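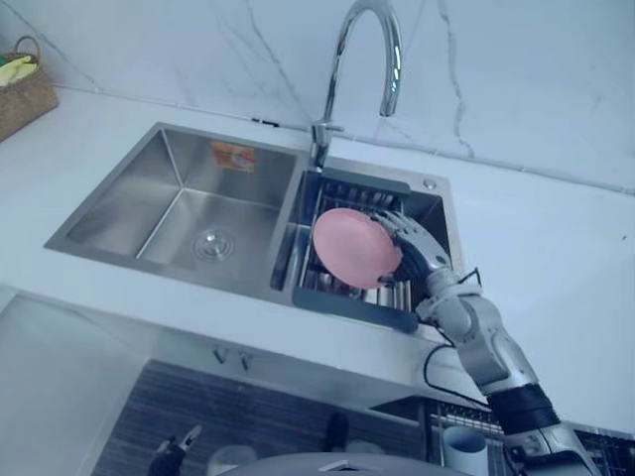
The right hand at the sink, with a pink plate over the draining rack.

6 min read

In November I promised to write down how I look after the two-armed machine in our test kitchen, and now I finally do it. We call it Indo. It was the name on the crate it came in, and we never chose a better one. My part of the work is the arms and the hands, so about the software I will say very little.

Dishes are the hardest job for the hands. A plate is smooth and thin, and the fingers have to hold it by the rim while the wrist is tilted. If one fingertip has lost its grip surface, the plate turns in the hand before the motors notice anything. For this reason I begin every morning with the fingertips, before I switch on the arms.

I wipe each tip with a cloth and a little alcohol, then I press it with my thumbnail. A good tip comes back at once. An old one keeps the mark. I write the result in a paper notebook, because the laptop is usually on the other side of the room and my hands are not clean. We change all tips after 4000 grasps, even the ones that still look good. I tried to save money once by changing only the bad ones, and then the fingers closed unevenly for a week and I was looking for an electrical fault.

After the tips I check the cable at the wrist. It needs a free loop so that the wrist can turn to both ends of its range. Too short and it pulls at the connector, too long and it catches on drawer handles. I have settled on a loop of 26 centimeters measured along the cable, with the wrist straight. Then I turn the wrist slowly by hand, power off, and watch the loop the whole way.

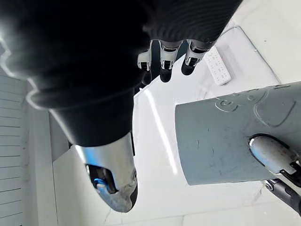 The sleeves took me the longest time to understand. Our first ones came from Jiller and were stiff, so they moved toward the elbow when the arm folded. The knitted kind is softer and follows the arm better, but it collects flour, crumbs and soap, and you must take care where it ends. On this arm the black fabric stops at the metal segment, and on the left side of that segment is the opening with the small blue part inside. I want the edge of the sleeve to stay clear of this opening. If it creeps over, the lint goes in, and I must clean there with a soft brush and much patience. I do not use compressed air, it only sends the dust deeper.

Washing the sleeves is simple. Twenty minutes in lukewarm water, no softener, dry flat. I had one in the dryer and it came out in a size for a child. Putting a sleeve back is easier with two people, one holds the arm and the other pulls. Do not pull from the seam!

The screws on the wrist housing I check once a month with a small torque driver from Brekke. Mostly they are fine. One on the right arm likes to come loose, and I marked it with a line of paint so I can see from a distance if it has moved.

Last comes the warm-up. I let both arms move with empty hands at 20 percent speed, and I stand near the stop button and listen. A healthy joint has an even sound. When I hear a small tick which repeats in the same place, I stop and look for the cable first, and for the gear only after that. The complete round takes me a bit over 60 minutes when nothing is wrong.

Somebody asked in the comments about grease. We use the Lasivlow one, the thin type, and only on the outer finger joints. I put it with a toothpick and wipe away almost everything again. Too much grease travels to the fingertips, and then you are back at the plates.

Next time I want to write about the zero position of the thumb, which I have adjusted three times this autumn and am still not happy with.

14 shares · 5 comments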